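Test Kitchen Notebook, Curkholm
January 1, 2023
Entry: Pork shoulder, holding time and wrap comparison

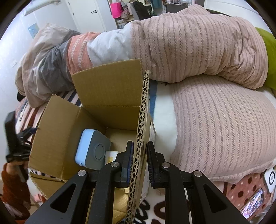 The purpose of this session was to settle the question of how long a cooked pork shoulder may be held before service without a clear loss in texture. The matter has been open since July, when the Orlandini pit was returned to use after its firebox was relined. Two shoulders were cooked side by side, one wrapped in butcher paper and one left bare. Katia Valentini proposed a third treatment, in which the finished meat would rest inside a closed carton in place of the insulated chest. Corrugated board, with the wavy layer that shows along the cut edge of a flap, traps a fair amount of still air, and she believed it might hold heat well enough for a short rest. The proposal was accepted for a later session and was not part of this one.

Method. Both shoulders were dry rubbed with salt, black pepper and a small quantity of brown sugar, then kept uncovered in the walk-in overnight. Wood was split oak from the Prulholm delivery. The firebox was lit before dawn and allowed to settle at 282 degrees Fahrenheit at grate level, as read on the Kornex probe. The paper wrap went on once the bark had set and no longer lifted under a fingernail. No spritz was used on either piece.

Observations. The bare shoulder took color faster on the side nearest the firebox and had to be turned twice. Its bark was firm and nearly black at the bone end. The wrapped shoulder was a lighter mahogany, softer on the outside, and gave up a good deal of liquid into the paper. That liquid was saved, chilled and skimmed; the fat came to 15 grams once strained -- less than I would have guessed from the look of the paper. Smoke was thin and pale for most of the cook. There was one spell of heavier white smoke after a damp split went on, and I have marked it on the chart in pencil.

Holding. Both pieces went into the insulated chest on towels. On slicing, the wrapped shoulder pulled cleanly and was moist throughout. The bare shoulder was better in flavor, in my judgment and in Katia's, but the outer layer had softened in the chest and lost the crust that made it worth leaving bare in the first place. We did not agree on whether a short return to the pit would bring it back. She favors a very hot oven for a few minutes. I would prefer to vent the chest.

Equipment. The Kornex probe read 2 degrees high in ice water and should be checked again before the next cook. The grate on the left side of the Orlandini is warped and rocks under load. The drip tray needs a new handle.

For the next session: repeat with the chest lid cracked open, and run the carton alongside it with one shoulder in foil. Vinegar sauce to be made a day ahead. Order more oak from Prulholm, smaller splits, and stack it under cover.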